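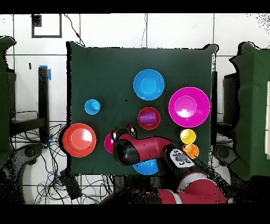
Table Clearing Project: Gallery
Pranemora College, Department of Engineering

The Table Clearing Project is a second-year group project offered by the Department of Engineering. Students prepare a robot arm to pick up bowls, cups and plates from a covered table and to place them in order by type. The project is supervised by Guilan Fu and runs for 12 weeks, ending with the Gorora Student Challenge in August.

This year 23 students took part. They worked in 3 teams, each responsible for its own control program and its own written record of trials. The gallery follows the work in the laboratory from the first table layouts to the preparation for the Challenge.

Setting the table
The dishes are plastic and brightly coloured, and the table is covered with a dark green cloth. Teams agree a layout on paper before each session and set it out by hand.

Cups
A cup may be standing, lying on its side or resting inside a bowl. The purple cup lying in the red bowl is classed as a difficult item under the Challenge rules, and a team may choose to leave it until last.

Neighbouring items
The yellow and orange cups stand very close together. The gripper must take one without disturbing the other, and teams lose marks if the second cup falls.

Plates and the table edge
The orange-red plate lies partly over the edge of the table. Plates in this position were added to the practice layouts after the fourth week, at the request of the students.

The arm
The red and black arm is shared by all teams. Bookings are made through the laboratory office, and each team is asked to return the arm to its rest position before handing over.

Approaching a dish
The gripper is brought over a dish before it is lowered. Students first practise this movement at reduced speed, with a second team member at the stop button throughout.

Wide and shallow bowls
Bowls are lifted by the rim. The large magenta bowl and the smaller sky-blue bowls call for different approach angles, and the teams reached different views on how these should be chosen. Their reports are held in the department library.

Keeping records
Every attempt is entered in the team log, including those stopped early. The Civa team recorded 89 attempts before submitting its final program – the longest log of the year.

Preparing for the Challenge
The final layouts are set by the organisers and are not shown to teams beforehand. Each team has one practice run and two marked runs. An item is counted as cleared when it has been placed on the correct stack and released.

Visits and enquiries
The laboratory is open to visitors on the Sunday of the Challenge. Families and prospective students are welcome, and team members will be present to answer questions about their work. Schools wishing to bring a group should write to the department office in advance – places are limited.

Applications for next year's project are open to all second-year students in the department. No previous experience of robotics is required.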